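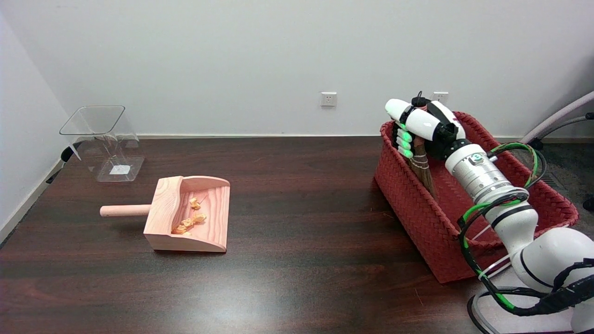 Nelgate, juillet

3.2. Le ramassage des miettes : objets et disposition

Figure 4. Balayette à brins de type paille, ligaturée, tenue au-dessus d'un panier rouge tressé ; au centre gauche de la table, pelle en bois rose clair contenant des fragments jaune orangé.

Le ramassage sur table occupe une place à part parmi les tâches domestiques retenues dans le corpus Allcombe. Il met en jeu deux ustensiles complémentaires et un contenant, et la matière déplacée est légère, friable et de forme irrégulière. Sur les 957 séquences de rangement du corpus, 119 comportent l'emploi d'une balayette et d'une pelle assorties. Les autres se répartissent entre le pliage du linge, le tri de la vaisselle et la remise en place de petits objets.

La pelle visible sur la figure 4 appartient au type que nous appelons « à caisse » : un fond plat, un dosseret haut et courbe, deux joues latérales et une lèvre avant basse et ouverte. Le manche, rond et d'un ton de bois naturel un peu plus clair, se termine par une extrémité arrondie. Cette forme retient mieux les fragments que les pelles plates en tôle utilisées dans la série McKinnon, où le moindre basculement vers l'avant suffisait à les perdre. En contrepartie, le dosseret gêne le passage de la balayette lorsque l'on cherche à regrouper les miettes au fond.

La balayette est courte et ses brins sont serrés par un lien clair près du haut du faisceau. Les brins de ce genre accrochent bien les particules sèches, mais ils se déforment quand l'outil est rangé pointe en bas pendant de longues périodes. Dans la notation de Kondska, que nous reprenons ici, la position de l'outil est relevée par rapport au contenant : « dehors », « au bord » ou « engagée ». La figure 4 est codée « engagée », les pointes reposant à l'intérieur du panier, près du bord avant.

Le panier, rectangulaire, est posé à droite, de biais sur le plateau brun foncé. L'orientation des contenants n'a pas été imposée. Un panier placé de biais présente son grand côté en diagonale et modifie le trajet de l'outil au-dessus du rebord, ce qui nous a conduits à noter l'angle séparément de la position. Les parois masquent souvent une partie du contenu ; les annotateurs avaient pour consigne de laisser le champ « contenu du panier » vide en cas de doute.

Quatre fragments se trouvent dans la pelle. L'un est isolé vers le milieu, les trois autres sont groupés plus près de l'angle avant gauche. Nous distinguons dans tout le corpus les fragments isolés des fragments groupés, la distance retenue comme seuil étant de 29 mm. Leur aspect rappelle celui de biscuits soufflés, et ils sont enregistrés dans la classe « miettes volumineuses », sans précision sur leur nature. Cette classe réunit 200 occurrences, toutes tâches confondues.

Le code attribué à la pelle décrit uniquement son état à l'instant annoté. Une pelle garnie peut correspondre à un ramassage en cours comme à une disposition de départ, et les deux cas ne sont séparés qu'à partir de la séquence complète. Les durées correspondantes sont traitées à la section 3.3.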